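Sorting: how to put mixed bricks in order

Sorting means placing objects into groups that share a property. A property is something you can check, such as colour, length or shape. Choose one property before you start, and use it for every brick.

Colour is the quickest property to check. Spread the bricks over a flat, pale surface — a white table works well — so that each one stands out.

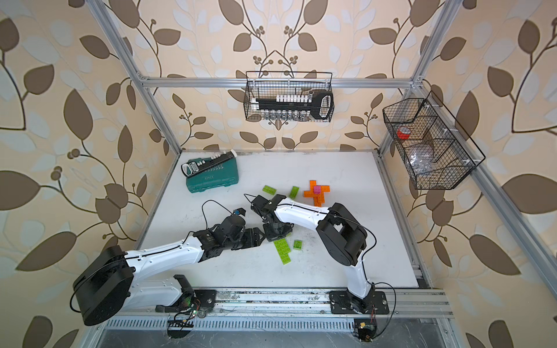
Length is the second property. Hold two bricks end to end against a ruler and write down each result in millimetres. A long green brick and a short green brick belong to the same colour group but to different length groups.

A large collection needs more steps. Gobnait Carroll of Nunddale sorted 1455 bricks by colour first, then split each colour by length. Her green group held 357 bricks.
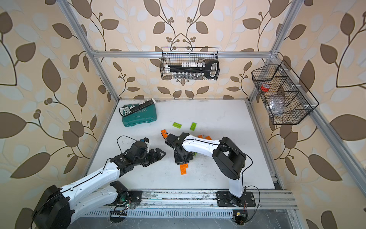
Green and orange bricks on a white tabletop, with a teal case behind.

Store each group in its own container. Label the container with the property you used, for example "green, long".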